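Thread: Rust on powder-coated square tube

deltstead_8
Rack legs show rust at the welds after 5 months. Sand and recoat, or replace?

ponce40
Replace. Touch-up paint never holds on tube ends.

S. Sembiring
Disagree - 20 minutes with 240 grit, then zinc primer. Mine has held since November.

ponce40
Primer on the outside only. Tube rusts from inside.

S. Sembiring
Then plug the ends. Mine, two-tier, black: 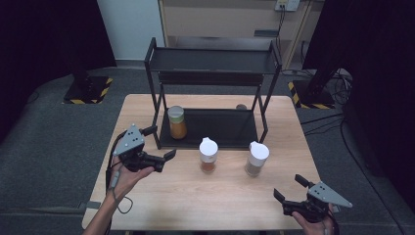 deltstead_8
Re: plugs
Rubber or nylon?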